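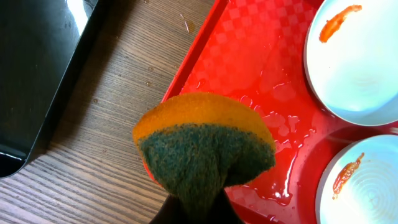

4. What we did with our half of the class

I should say up front that our team (me, Mechthild Zürcher and Leopold Zwahlen) picked the dish task mostly since it sounded easy. We were so wrong! The course, Virkurus, gave every team one arm, one gripper and a goal of 90 recorded runs by July, and we figured wiping a plate couldn't be that hard for a person steering by hand. Our first 7 runs went straight in the trash.

4.1 Setting the table 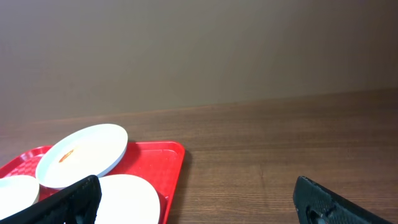
Scoring was what we fought over most, so we wrote the rules down before anybody touched the controls. A run counts as clean only if two of us look at every dish and agree, and a smear half gone still counts as a smear. Mechthild wanted the sauce placed where the wrist camera would catch it early on, and you can see why in a view like this one, with the little orange-brown smear near the left side of the back plate and both fingers of the gripper still open. Leopold wanted it put anywhere at all, to keep the policy from getting lazy. We went with Leopold (he's louder) and I think he was right. We used Ulley, the labeling tool from last year's class, to mark when each grasp began and ended, and that part was slow going, more than 2,000 little labels, most of them done by me with a bag of pretzels.

4.2 The sponge problem

The plates gave us very little trouble, but the sponge was awful. It's soft, it bends, and every time you pick it up it makes a new shape, so a grasp that looks great from the side can be a bad one once you start to push. We ended up with one rule for the driver: get a firm hold first, then go near the water, and if the grip looks odd, let go and start over. With that rule in place we kept 197 grasps for training, and I'm still pretty proud of that number.

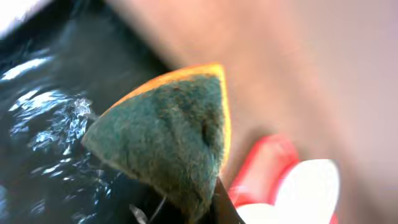
Figure 3. Wrist view of the sponge in the gripper, green side showing, with the water at left.

We trained on the kept grasps only, using the same Trummer settings as the other teams, and left the failed ones for Section 5.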